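How to Serve Torn Bread in a Basket

Slicing a soft loaf at the table is a good way to flatten it. Tearing is faster, needs no knife, and gives you all those ragged edges that hold butter. It also looks as if you meant to be rustic, so take the credit.

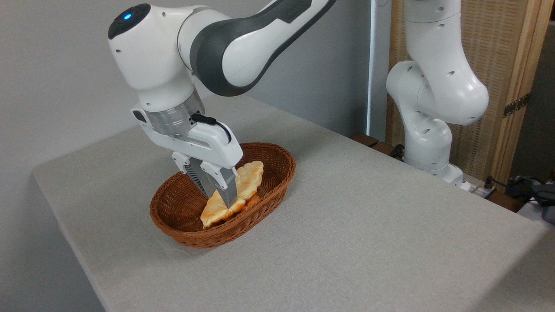
By Florent Setiawan | Table & Crumb | February 2024

A shallow oval basket suits this best. Deep ones turn supper into a lucky dip, and the last piece always goes to whoever has the longest arm.

1. Let the loaf cool for 50 minutes. You will want to cheat. Gummy bread is your punishment.

2. Shake out the basket over the sink. Wicker keeps crumbs the way a couch keeps change, and mine was still holding some of November.

3. Pull the loaf apart with both hands, starting at a crack in the crust. Big pieces, please. A guest can tear a large one smaller, but I've yet to meet one who could do the reverse.

4. Lay the pieces in a single layer. Two will do for a small supper. Keep the rest of the loaf wrapped in the kitchen and refill as needed.

5. Set the basket within reach of everyone, including the person who claims to be off bread.

Leftovers go stale by morning. Cube them and bake at 350 degrees until crisp, then call them croutons.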